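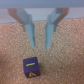 코르크 작업면. 밝은 알갱이와 어두운 알갱이가 섞여 있다.

작업대에 코르크를 깐 지 일곱 달이 됐다. 지난번 글에 코르크가 쓸 만하냐는 댓글이 달려서 그동안 쓰면서 알게 된 것들을 적어 둔다.

그 전에는 초록색 고무 커팅 매트를 썼다. 칼질할 때는 좋았는데 작은 나사나 와셔를 올려놓으면 자꾸 굴러갔다. 바닥에 떨어진 나사를 찾느라 의자 밑에 엎드리는 일이 잦았고, 여름에는 고무 냄새도 났다. 그다음에 쓴 펠트는 먼지가 너무 붙었다. 납땜하다가 태운 자국도 두 군데 생겨서 결국 버렸다.

코르크는 드랄몬트에서 나온 롤로 샀다. 두께는 4밀리미터. 2밀리미터짜리도 있었는데 얇은 것은 밑판의 요철이 그대로 올라온다고 해서 두꺼운 쪽으로 골랐다. 말려 있던 것을 펴는 데 시간이 꽤 걸렸다. 뒤집어서 책을 올려 두고 이틀을 기다렸고, 그래도 양 끝은 조금 들떴다. 들뜬 부분은 양면테이프로 잡았다. 접착제로 전체를 붙일까 하다가 나중에 갈아 끼울 생각으로 그만두었는데, 지금 봐도 그쪽이 나은 것 같다.

자를 때는 새 칼날을 쓰는 게 좋다. 처음에 쓰던 날로 그었더니 알갱이가 뜯겨서 가장자리가 지저분해졌다. 한 번에 자르려고 힘을 주면 더 심하다. 쇠자를 대고 약하게 여러 번 긋는다. 잘라낸 조각은 버리지 않고 컵 받침과 서랍 바닥에 썼다.

제일 마음에 드는 점은 물건이 미끄러지지 않는 것이다. 시계 뒷뚜껑을 열 때나 안경다리 나사를 조일 때 손이 한결 편하다. 드라이버를 내려놓을 때 소리가 작은 것도 좋다. 주로 밤 열한 시 넘어서 작업대에 앉는데, 예전에는 공구 놓는 소리 때문에 옆방에서 자는 사람이 깨곤 했다.

불편한 점도 있다. 우선 색이 문제다. 알갱이 색이 고르지 않아서 황동색 나사나 갈색 저항 같은 것은 올려놓으면 잘 안 보인다. 은색 부품은 그나마 낫다. 그래서 분해할 때는 흰 접시를 하나 가져다 놓고 빼낸 나사를 거기에 담는다. 접시는 이가 나가서 부엌에서 안 쓰던 것이다.

두 번째는 부스러기다. 처음 한 달은 닦을 때마다 가루가 나왔다. 지금은 많이 줄었지만 칼이 지나간 자리에서는 아직도 조금씩 떨어진다. 정밀한 것을 만질 때는 그 위에 종이를 한 장 깐다. 청소는 청소기를 약하게 틀어서 하고, 물걸레는 꼭 짜서 쓴다. 한번은 젖은 컵을 두고 잤다가 둥근 자국이 남았다. 사포로 살살 문지르니 옅어졌는데 완전히 없어지지는 않았다.

납땜은 코르크 위에서 바로 하지 않는다. 인두 받침과 실리콘 패드를 따로 쓴다. 펠트를 태워 먹은 뒤로는 귀찮아도 꼭 깐다.

공방을 하는 할리나 리스 씨에게 물어보니 그쪽은 코르크에 왁스를 발라서 쓴다고 했다. 가루가 덜 나오는 대신 약간 미끄러워진다고 한다. 나는 미끄러지지 않는 것 때문에 깐 거라 아직 바르지 않았다. 자투리가 한 조각 남아 있어서 거기에 먼저 시험해 볼까 싶다.

바꿀 때가 언제인지는 잘 모르겠다. 오른쪽 앞, 손목이 닿는 쪽이 조금 반질반질해졌고 칼자국도 그쪽에 몰려 있다. 앞뒤로 뒤집어 쓰면 한동안은 더 갈 것 같다. 10월에 작업대 다리를 손볼 예정이라 그때 걷어내고 밑판도 같이 닦으려고 한다.

댓글에 두께를 물어본 분이 또 있었는데, 책상에서 글씨도 쓸 거라면 2밀리미터가 나을 수 있다. 4밀리미터에 종이를 바로 대고 볼펜으로 쓰면 푹푹 들어간다. 나는 영수증에 메모할 때마다 밑에 클립보드를 받친다.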